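Damp line along garage wall after fitting a pump: do I need to redo the floor?

Posted by clindton_mo, 19 July 2020

We moved to Erthorpe last year and the house has a single garage built into the slope, so the back wall is below ground for most of its height. I had a sump and pump put in at the back corner in June. The pump runs when it should and the sump level goes down. The wall is another matter. There is a tide mark just above the floor which comes and goes, and a white fluffy deposit that I brush off and which is back within a fortnight.

The floor is bare concrete, painted once by somebody before us. The wall is single block with no lining. I do not know if there is a membrane under the slab. The house is from the sixties and the seller had no paperwork for the garage at all.

I want to use the space as a small workshop. I have already bought a bench and a pillar drill, and I am putting together a separate panel of switches for the pump, the lights and the extractor so that they can all be worked from beside the door.

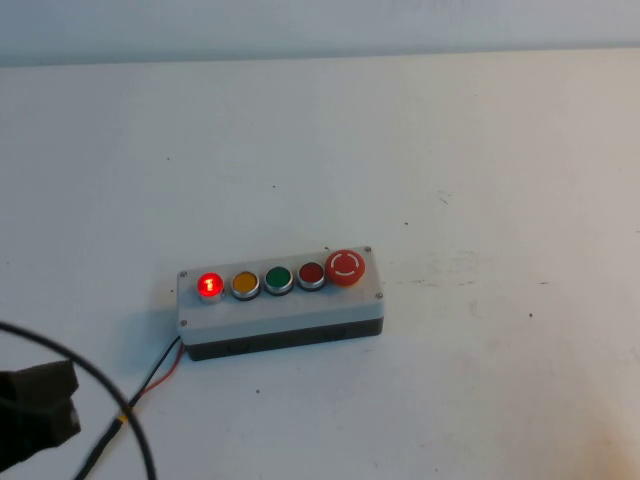 One firm looked at it and quoted 4000 pounds to break out the floor, lay a membrane and put down new concrete. They were in and out in ten minutes and did not use a meter or lift anything. A second firm said to paint the wall with a tanking slurry and leave the floor alone, for 576 pounds including the primer. These are so far apart that I don't know which of them to believe.

Things I have checked so far. The gutter on that side is clear. The downpipe goes into a gully which drains when I run a hose into it. The path outside is a bit higher than the garage floor, but it would be with the slope. I taped a square of polythene to the middle of the floor and left it for 3 days, and the concrete under it was no darker than the rest.

The wiring will be signed off by an electrician before anything is connected, so I don't need advice on that part. What I would like to know is whether the floor really has to come up, and whether there is a test I can do myself before I spend money on either job.

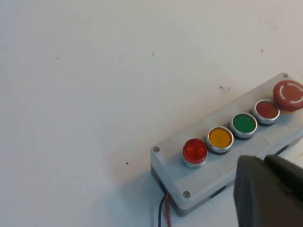 Bukola Haruna

Your polythene test already tells you a fair bit. If the slab were letting in moisture across its whole area you would expect a dark patch or droplets under the sheet. I would repeat it in two more places, one of them hard up against the back wall, and leave the sheets down for 5 days this time. Tape all four edges properly. If the middle stays the same and the one by the wall goes dark, the water is coming through the wall or the joint between wall and floor, and a new slab would not cure that.

The white fluff is salts. They are carried through the block by water and left on the face when it dries. Brush them off dry and sweep them up. Don't wash the wall down, as the salts dissolve and go back in.

On the slurry, it can work on a wall like yours but the preparation is most of the job. Any old paint has to come off, the joint at the bottom needs a fillet of mortar, and the coating should carry on over the fillet and a little way across the floor. Ask the second firm if the 576 covers the fillet. If they only mean to paint the flat of the wall, the water will find the joint.

I would also ask how the water is meant to reach your sump. A sump in one corner does very little for the other end of the wall unless there is a channel leading to it. Our garage in Likthorpe had the same arrangement and the far corner stayed damp until a channel was cut along the foot of the wall.

Before you pay anyone, get a third quote from somebody who does not sell either job. An independent damp surveyor will charge a fee but will put it in writing. Take a picture of the tide mark with a tape measure against it after each spell of rain and note the date. It is much easier to talk to a surveyor with that in hand.

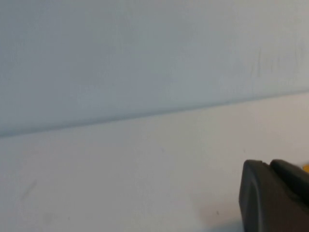

Plain wall above a pale, flat surface.

oldgarage

had this for years. dehumidifier and leave the door open when its dry out. wouldnt spend four grand on a garage

chukwu_b

A dehumidifier will keep the rust off your drill but it won't stop water coming through blockwork, and with the door open you are mostly drying the street. I agree about the joint. Scrape a short length of it out with an old screwdriver after rain and see if the gap fills. Mine did, within the hour. Also look at that path outside. If it slopes towards the garage even slightly, a strip of gravel drain along there may be the cheapest thing you can do, and you can dig it yourself.

Related items
Salt marks coming back through masonry paint
How deep should a sump be in a small cellar?
Tanking slurry over old bitumen paint
Garage door seal for an uneven floor
Who to ask for an independent damp survey

Contact us | Copyright 2020 Erthorpe Home Help | Back to top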